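Two-finger gripper keeps dropping or squashing things at our coffee counter. Change the fingers or the camera?

Posted by Viorica Bogdan, 20 Mar 2022

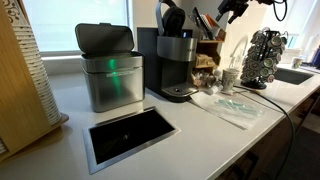
What I have and what I've tried

Hello all, and thank you in advance for your patience, I do tend to go on. I'm comparing two grippers for small kitchen jobs, a Tidico two-finger one and an older Bollent that a colleague passed on to me. The work is all at the coffee counter: take a pod from the carousel, take a paper cup from the stack, pull a packet out of the wooden organizer, and drop rubbish in the steel bin with the lid already open.

The pods go pretty well with either one. Out of 344 pod tries with the Tidico I had 17 misses, and most of those were on the lowest pods, where the fingers come down at a bad angle and bump the wire. Cups are another story. They sit nested in the wooden holder with only the rims showing, and I either get two at once or put a dent in the one I wanted. Packets are worst of all! They lean on each other, and when I close on one I usually bring its neighbor along for the ride.

My camera looks down at the counter from one side. With the shades down it still gets a lot of light from the windows, and the shiny parts (the drip tray on the coffee machine especially) turn to white patches. So my thinking is that I could spend the money on softer fingertips, or on a second camera near the wrist, but I can't really do both before June. Which would you do first? I'd also be glad to hear if anyone has found a nice simple way of scoring these things, as my notebook is getting hard to read.

Teodor Chiriac

Welcome, Viorica, and what a nice clear write-up. I went through much the same thing last year with cups and tea bags, so let me tell you what I'd do, and please take it as one person's experience.

Fingertips first. Hard tips are fine on a pod, which has a stiff rim and doesn't mind being squeezed, but a paper cup has almost no strength across the top. I glued on silicone pads from the hardware store, the kind meant for chair legs, and trimmed them to a wedge. That alone took care of most of the dents. For separating nested cups, come in at the rim with one finger inside and one outside, close gently, then twist a little before you pull. A straight pull is what brings the second cup. Do it slowly at first and speed up once you trust it.

For the packets, try a narrower tip. If yours are as wide as they came from the box, you're reaching for one packet with something that covers two. I'd also spread the packets out for the first round of tests and only pack the compartment tightly again later, so you know whether it's the grip or the crowding that is beating you.

Before you leave a long run going, look at where your cables are. I had one hanging over the front of a counter and managed to catch it with my own hip, right in the middle of my best run of the week. A few clips under the edge and I never thought of it again.

As for scoring, I keep one line per try with the object, the gripper, and one of four words: clean, double, crushed, missed. After 625 lines I can still read mine, and my handwriting is terrible.

Fotis Tsoukalas

get the wrist camera. pads are cheap you can do those anyway. mine was a Macaraeg and it was ok

Lăcrămioara Sandu

I agree with Teodor about the pads, but I wouldn't leave the light until June, and you may not need to buy anything for it. Lock the exposure on the camera you already have and set it for the darker things, the pods and the wire rack. Let the windows blow out, you aren't picking anything up from there. Then lay a matte dish towel over the drip tray while you're testing cups and packets. It looks silly and it helped me a great deal.

If you do go for a wrist camera later on, check how close it can focus. The first one I bought was a blur at anything nearer than 21 centimeters, so the moment the fingers reached the cup I was working blind, and I had to send it back and wait for another.

One more small thing, Viorica. Are you running both grippers on the same day with the same layout? I once decided one was better and later noticed I'd moved the cup holder between the two sets. Put a bit of tape on the counter at the corners of everything, and do let us know how the Bollent does on the cups!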